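FOR IMMEDIATE RELEASE
December 21, 2020

Stovbridge Shared Workshop Completes First Stage of Two-Arm Suturing Bench

STOVBRIDGE – The Stovbridge Shared Workshop announced today that members have completed the first stage of Mudisora, a two-arm robotic bench for practicing surgical stitching on tissue pads. The bench was assembled in the workshop's electronics room and is now open to members who have completed the standard safety induction.

Work on Mudisora began in June. The project group set out to build a bench on which a member could learn to control two surgical instruments at once, using the tools already available in a community workshop wherever that was possible. The instruments themselves were obtained secondhand through Srithong, a parts dealer. The mounts, the drive housings and the control desk were made on site.

Members recorded 1,068 hours of work on the bench during the first stage. Much of that time was spent on the drive housings, which were redesigned after early tests showed too much play in the wrist of each instrument. The final version uses a shorter cable path and a tensioner that can be adjusted with a hand tool while the instrument remains in its mount.

The bench is operated from a seated desk with one hand control for each arm. One arm carries a needle driver and the other a grasper. The operator passes a curved needle through the pad with the first and uses the second to manage the thread and steady the work. A fixed camera supplies the view shown on the desk monitor.
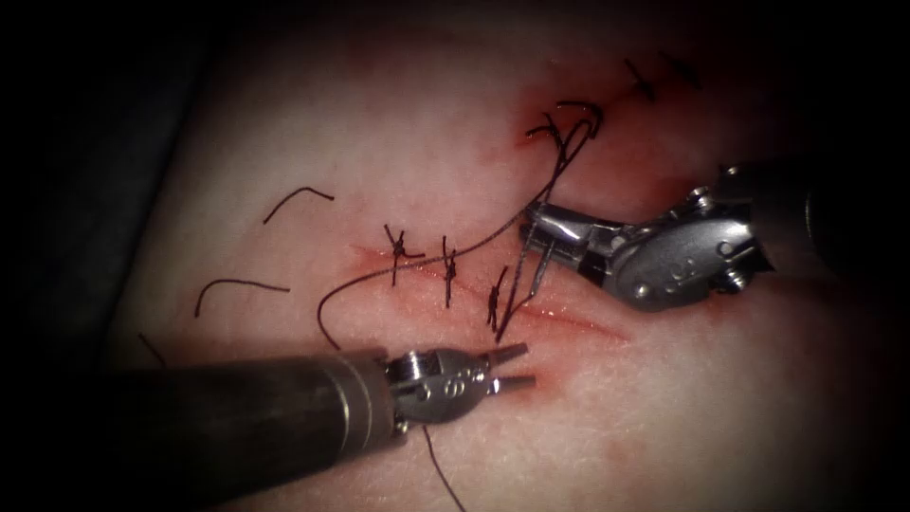 Stovbridge Shared Workshop Press Office

Stitching was chosen as the first exercise for the bench because it places demands on both arms together. The needle must enter the pad squarely, the thread must be kept clear of the jaws, and each knot must be drawn down without tearing the edge of the cut. Practice pads are prepared with two cuts set at different angles, so that operators learn to work in more than one direction. Dark thread is used to keep the strands easy to follow against the pale pad.

The total cost of parts for the first stage was $1,538. This figure does not include the desk monitor, which was donated by Stellstead, a local office supplier, or the use of workshop machines, which is covered by membership fees.

Mudisora is intended for learning and for the study of machine control. It is not a medical device and will not be used on people or animals.

The second stage will address the hand controls. Members have asked for finer movement near the end of each stroke and for a foot pedal that holds both arms in place while the operator shifts grip. The control software will also be revised so that each session can be saved and reviewed at the desk.

Drawings for the mounts and drive housings, together with a full parts list, may be consulted at the workshop. Bench sessions are limited to 16 per month during the first stage and must be reserved in advance at the front desk.

About the Stovbridge Shared Workshop
The Stovbridge Shared Workshop is a member-funded facility offering space and equipment for woodwork, metalwork, electronics and automation. Membership is open to adult residents of Stovbridge and nearby towns.

Media inquiries may be directed to the Press Office at the workshop.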